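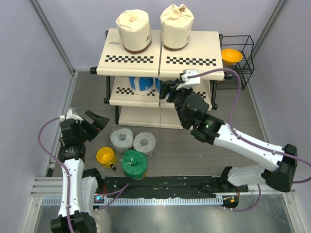

The Rirnix Washroom Supply Plan is a termly equipment and consumables package for primary and secondary schools. It covers dispensers, soap, hand drying and toilet tissue under a single agreement, and is renewed each August before pupils return. Tissue is supplied as individually wrapped rolls, which can be kept on open two-tier shelving with a few on the top shelf and the remainder underneath. Schools with very little storage may ask for smaller and more frequent deliveries at no extra charge.

What the plan includes

Lockable tissue dispensers for each cubicle
Wall-mounted soap units, refillable or cartridge
Paper towel cabinets or warm air dryers
Tissue in cases of 40 rolls
Low-level fittings for reception and infant washrooms

All dispensers open with the same key. Each school receives 4 keys on installation, and replacements may be ordered by the school office.

Installation

Fitting is carried out outside teaching hours, normally after 4 pm or during school holidays. Before any work begins, a surveyor visits the site and agrees the position of each unit with the school. Existing fittings are removed on request - please state this on the order form, as it affects the time allowed. Walls are filled but not repainted.

Schools are asked to provide a site plan and a copy of the asbestos register before the survey takes place. Survey visits are arranged by Refilwe Zwane at the Plurnside office.

Ordering and delivery

The minimum order is 25 dispensers for a new agreement. Schools within the same trust may combine their orders to reach this figure, provided that one school acts as the named account holder. Deliveries are made to the main reception unless another point has been agreed in writing. Drivers do not enter pupil areas during the school day.

Pupil councils

Samples of soap and hand towels can be sent to pupil councils wishing to take part in the choice of products. Requests should be made by a member of staff and addressed to Marietjie Potgieter, Schools Department.

Product code: RX 53
Range: Washroom, Education
Related products: Alari soap unit, Pillay towel cabinet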